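Laundry Tips I Picked Up at a Robot Open Day

Posted 2022-08-22

I went to the Stumasura open day expecting to come home with a free pen and sore feet. Instead I came home and refolded an entire closet! If you haven't been, Stumasura is a big shared workshop out past the Prekby exit, and once a year they open the doors and let people wander from room to room. My plan was the woodworking area (I still want a proper bench vise), but I got pulled into a room where a robot arm was learning to handle shirts, and I stayed there for 37 minutes. I know because I had to feed the meter.

The project is called Erraji, and what they want is an arm that can take a shirt out of a heap and fold it. Folding a shirt is one of those jobs I do while watching TV, so I had never thought about it as steps. When you have to explain it to a machine you need to know where the collar is, which side the buttons are on and what to grab first. I asked a lot of questions, they were very patient with me, and most of the answers work just as well for people.

Find the buttons first. A crumpled shirt is a mess of fabric that all looks the same, but the strip with the buttons on it has a direction. Follow it up and you get the collar, follow it down and you get the hem. I used to hunt for the shoulders and shake. Now I go for the button strip and it's much quicker, especially with my husband's dress shirts, which come out of the dryer in a ball.

Clear the table. I fold on the kitchen counter between the toaster and the mail, and that's why my sleeves end up in the butter. Give yourself a flat surface bigger than the shirt with its arms out, and pick one that contrasts with what you're folding if you can. White on white is hard on tired eyes too.
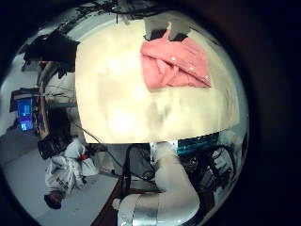 The pink shirt on the folding table, all bunched up with its buttons showing.

Smooth from the middle out. Lay your palm flat near the buttons and push toward the side seams, then do the sleeves last. If you start at the sleeves you only chase the wrinkles back into the front, and then you're ironing a shirt that didn't need it.

Pick up with two hands, far apart. One pinch in the center makes a tent. Two pinches at the shoulder seams and the rest hangs straight by itself. I tried this on a fitted sheet when I got home and, well, a fitted sheet is still a fitted sheet.

Button the top one and one in the middle before you fold. I was doing all of them (years of my life!) and two hold the front perfectly well.

Tape is fine for now. I left with a new respect for duct tape, having spotted a silver band of it wrapped right around that fancy white arm. My vacuum hose has had the same treatment since May and I've stopped feeling bad about it.

I also stopped at the Ponex table on the way out, where they had a folding board for 9 dollars. It's a hinged plastic thing, you lay the shirt face down and flip the sides in. I bought it and I do like it for T-shirts and kids' stuff. For anything with a collar I still get a better fold by hand.

If you go next year, park behind the building and try room 602 before lunch, when it's easier to get near the table. Wear shoes you can stand in. I never did make it to the bench vises, so if anyone has one they love, leave me a comment.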